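Kestside community hall to stay open on weekends through winter

June 12, 2025

The community hall in Kestside will remain open on weekends until the end of winter, after the local council agreed to continue its support for the programme. The decision was taken at the June meeting and it concerns mainly the repair mornings, the toy library and the storage room, which many families in the neighbourhood are using.

The hall was in danger of closing on weekends when the heating bill became too high for the small budget. Busisiwe Hendricks, coordinator of the hall, explained that the old gas heater was working almost without pause during last winter, and still the back rooms were cold. A new heater from the firm Flamier was ordered in autumn and has been installed last month. The council now gives a grant of $2000, which will cover the electricity and also the cleaning.

Families who borrow from the toy library pay $2 for each visit. This price does not change. Members are asked to bring back the items clean and in the same box in which they were borrowed, and to write the name of the family on the list near the door. Bigger things, such as outdoor games and sports equipment, can be kept for two weeks. 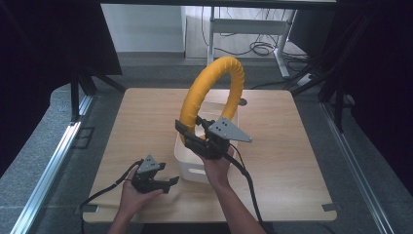
A yellow ring and a white plastic storage box on a table at Kestside.

The programme has now 70 registered families, from whom 13 joined in the last term. According to Ms Hendricks, a good part of them moved to Kestside only recently and they come to the hall also for meeting their neighbours. She said that in winter it is not easy to go with small children to the park, and a warm room with some tea has a big value.

The repair mornings will continue as before, from nine o'clock until noon. Visitors can bring small household items, clothes and bicycles. Gert Kruger will again look after the bicycle corner, and he asks that people do not leave bikes outside the hall overnight. Electrical items are accepted only if the cord and the plug are in good condition.

There is also a small change in the kitchen. The hall will buy cleaning products in large quantity from the cooperative Sudach, and residents can fill their own bottles for a low price. Containers must be rinsed at home before coming and should have a label with the contents.

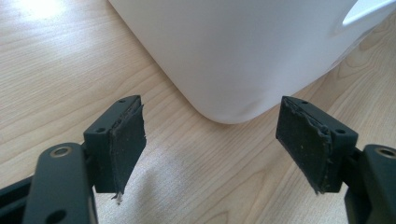

Treasa Moynihan welcomed the longer hours but asked that the hall should open also one evening per week, as parents who work on weekends have no possibility to come. The council answered that this question will be discussed in spring, when the first heating bill with the new equipment is known.

Registration for the winter term is open at the front desk of the hall.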